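The workroom at Nwosu keeps its supplies on open tables, and Anitha Acharya, who has managed the shared household program there since September, prefers it that way. She joined from Groltia, where cupboards were locked and requests were made in writing.

"People borrow more sensibly when they can see what there is," Ms. Acharya said. "A glue gun, tape, cable ties. Those go out every day, and they come back."

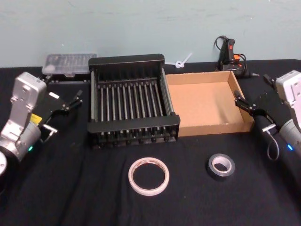
Dish racks are a more recent addition. The program lends kitchen items to 80 households, and racks were requested more often than any other item last year. Ms. Acharya favors plain designs with an open top.

"I want something a person can wash in one go," she said. "Trays and covers get lost in the first month."

Marcus Gallagher, who oversees repairs, inspects each rack before it is lent. He looks first at the rails, then at the rods along the floor.

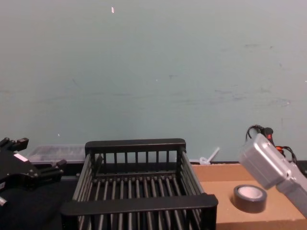
"A bent rod can be straightened," Mr. Gallagher said. "A cracked coating is another matter. We set those aside."

Racks are lent for 30 days, with one renewal. Ms. Acharya expects the Girnulis branch to adopt the same terms, although its storage room has yet to be cleared.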